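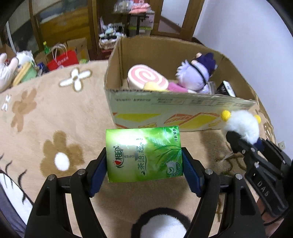
From: Daiane Rezende
To: allergy-gardeners list
Subject: Re: Ragweed and the back fence

Trinidad Palma wrote:
> Has anyone had luck pulling ragweed by hand this late? Mine is up
> to my waist along the back fence and I've been a mess every morning.
> My neighbor says to mow it and be done. Also, do any of you wash
> your hair at night, or is that just something my sister made up?

Hi Trinidad, and hi everybody,

Oh, I feel for you! We had the very same thing at our old place in Prurport, a whole strip of it behind the shed, and I let it go two summers because I thought it was some kind of marigold (the leaves are pretty, what can I say).

Yes, you can still pull it in July. Water the strip well the evening before, then get out there and grab each one low down, right at the dirt. If you get the root you're done with that plant. I wouldn't mow it at that height. Ours came back bushier and shorter and still flowered, and then it was too low to pull without crawling. If you do end up with flowers on it already, go slow and bag the tops before you tug on anything.

Long sleeves, glasses, and one of those paper masks if you can stand it in the heat. I change clothes in the garage and everything goes straight in the washer. My husband thinks this is over the top, but he doesn't sneeze so he doesn't get a vote.
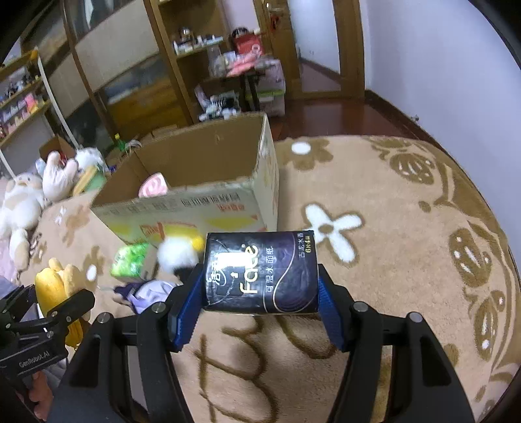 As for the hair, your sister is right, or at least I'm on her side! I started rinsing mine before bed and the mornings got a lot better. Pillowcases too, I swap mine every 2 nights this time of year. And I keep the bedroom window shut until after lunch, even when it's lovely out, which kills me.

The other thing is what goes in after you clear the strip, because bare dirt will just fill up with ragweed again. I put down cardboard and a thick layer of wood chips, then planted daylilies and a row of salvia in front. The first year I still pulled 23 seedlings that came up along the edges (I kept a tally on the calendar, it made me feel better). Last year it was hardly any. Wilfredo Tolentino posted a good note here a while back about using clover for the same job, so it's worth digging through the archive for that. Wilfredo, if you're reading, did it hold up over the winter?

Oh, and talk to whoever is on the other side of the fence. Half of mine was blowing in from the lot next door, and the owner was perfectly nice about it once I asked and even let me go over and pull his.

Let us know how it goes, and good luck with the mornings!

Daiane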